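Laptop slows down as soon as I unplug it

Posted in Windows laptops > Performance 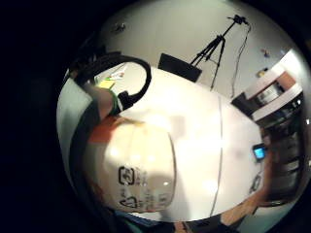 My laptop is a Leckie with 16 GB of memory, bought in May. Plugged in it runs fine. On battery it gets slow enough that typing lags in the browser, and video calls drop sound. I ran the Trisard benchmark both ways. Plugged in I get 3483. On battery I get 2515, and it stays there even with the battery at 100 percent.

I set Windows to Best performance and restarted. No change. I don't have any other power software that I know of. Is this a bad battery or a setting I missed?

Flaslow

3 replies

Nicanor Navarrete
A drop on battery is normal, but lag while typing is more than you should see. Check these in order.

Go to Settings, System, Power & battery. On Windows 11 the power mode can be set separately for plugged in and on battery, so make sure you changed the second one. On the same page, turn off Energy saver. It can be set to stay on whatever the charge level, and then a full battery makes no difference.

Next, look in the BIOS for a power or thermal profile. If it says Quiet or Battery Saver, change it to Balanced and save. Some makers put the same option in their own control app, and that app can override Windows.

To check the battery, open Command Prompt as administrator and type powercfg /batteryreport. It tells you where it saved the file. Compare Design Capacity with Full Charge Capacity. If the second number is much lower on a machine this new, ask for a warranty repair.

etalach
Mine did this too. I reinstalled Windows and it went away, so you could try that. Back up first.

Flaslow
Thanks both. Energy saver was set to Always on, I must have hit the button in the quick settings panel. With it off I get up to 3 more hours of work where I'm not annoyed at it, ha. Typing is normal again. Score on battery is still lower than plugged in but I can live with that. Battery report shows the two capacities almost the same. Not going to reinstall.

Nicanor Navarrete
Good. Check it again after the next big Windows update, I have seen the power mode change back on mine.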